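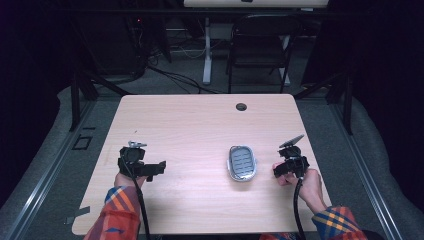

Pink table, two grippers, one slotted oval thing. Tuesday.

Quick one because I have a build running and want to get this down before I forget it.

So the planner. Spent most of the week convinced the perception side was broken - the pose for the oval dish kept flipping end for end. Near end becomes far end, grasp target jumps, both arms try to swap sides, everything stops. I blamed the depth filter. Then I blamed Brosteo (our tracking node, name is not my fault). Neither.

The thing is nearly symmetric. Rim, two columns of slots, looks almost the same turned around. The estimator was giving two good answers and picking whichever scored higher on that tick. Of course it flipped!

Fix is dumb. Keep the last accepted pose, penalize anything more than 50 degrees away from it, only let go after 4 bad ticks in a row. Ran 3000 logged ticks through the replay tool and the flips are gone. One slow drift left near the end of the log, havent looked at it yet.

Other stuff, in no order:

- Left and right gripper timestamps were off by 40 ms. Now both get stamped in the same place. Should have been like that from the start.
- Trusia config loader still silently eats a missing key. Wrote a check. It yells now.
- Collision margin on the table surface is too fat, the planner wont go low enough for a thin object. Turned it down, need to test it propery.

Still want the two-arm plan to treat the object as one shared constraint instead of two separate goals. Branch is called rizk, dont merge it. Probably November before it's any good.

Build's done. Failed on a linter warning. Back later.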